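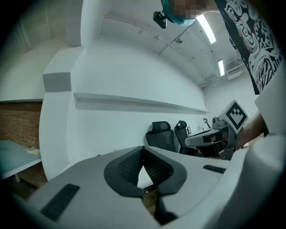
Under the long ceiling lights of the ground floor room at Trosico.

**Trosico room stays open until the lighting work in March**

Friday, January 22, 2021

The ground floor room in the Trosico building will remain in use during the winter, the building office informed this week. The fluorescent lights on the white ceiling are going to be changed in March, and until then the weekday groups can continue with their normal hours.

Users of the room have asked for better light since last autumn. One long lamp close to the entrance has been repaired 3 times, and in the evening the back part was too dark for work with small parts. The new lights were ordered from the company Kesislow, which also made the lighting in the Ivanov Street library.

The work will take roughly 20 days. During this period the groups move to the upper floor of the Hidow building, where there is space for 17 people – the ground floor room takes 50 in normal times. The brown floor will not be changed this year.

Groups who wish to keep their present hour should write to the building office before the end of the month. Keys for the Hidow building can be collected at the front desk on weekday mornings.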